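Section 4: Setting Up the Sorting Bench

I wrote this part after my second bench, so you get the benefit of my mistakes with the first one. You'll want the legs and braces bolted up before you start here (that's section 3). Have a soft cloth, dish soap, a long level and the wrench from the parts bag within reach.

1. Wipe down the steel bar. Warm water and a drop of soap, then dry it right away. It's polished, so it shows everything, and I'm a bit fussy about mine! Go easy along the top edge. Dark marks collect there, and I've never had any luck scrubbing at them.

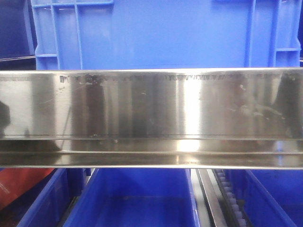
Silley Bench Guide, page 28

Caution: no steel wool, please. A few light scratches are normal on a bar that gets used, but steel wool will give you a hundred more in one go.

2. Level the table. Each leg has a small foot at the bottom that screws up or down. Start with the foot at the lowest corner of your floor, lay the level along the red rail, then turn it and check front to back. I like to go all the way round twice (the first corner always shifts a little when you fix the last one).

3. Tighten the bolts in the rail and at the joints, but only once the table sits level. Snug is plenty. Then wait 30 minutes, have a coffee, and check them again.

Note: the gray top on mine feels like felt and hangs on to crumbs and dust, so I brush it before anything goes on it. Brush toward one end and you'll only have one pile to pick up.

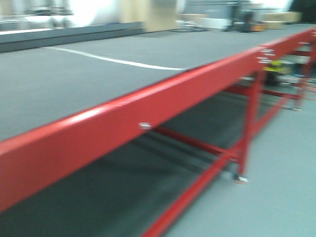 Efa Yorath wrote in to say she does the bolts first and the feet second, and that her bench has stood perfectly steady since July. Fair enough, Efa! I tried it her way and had to loosen everything again, but my floor slopes toward the door and hers may not.

4. Put the blue crate behind the bar, with its long side facing you. Leave a finger's width so the plastic doesn't rub on the metal. If the crate rocks, take it out and look for grit underneath before you blame the table.
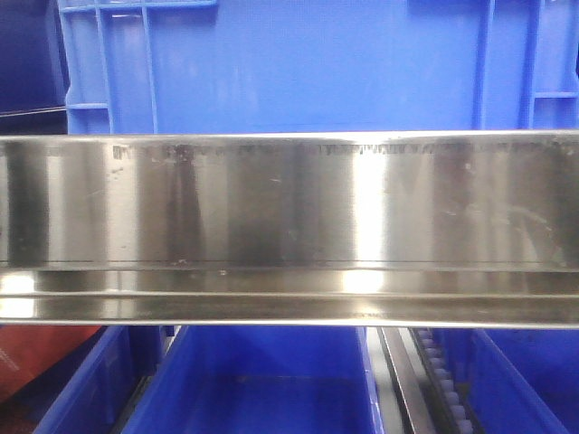
Fig. 4. Steel bar with the blue behind it.

Caution: don't lift the crate by leaning over the bar with a full load. Empty half of it first, or walk round and lift from the back. My shoulder still remembers.

5. Load up a little at a time, heavy things at the bottom, and give the bar one last wipe to get your fingerprints off.
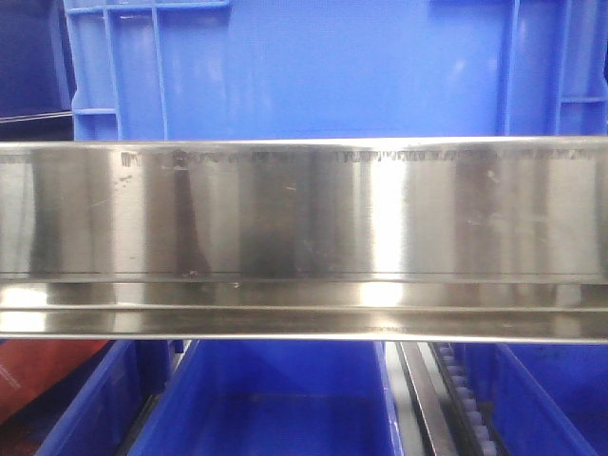

6. Check the level one more time with the crate full. Mine dropped a hair at one corner, and a half turn on the foot fixed it.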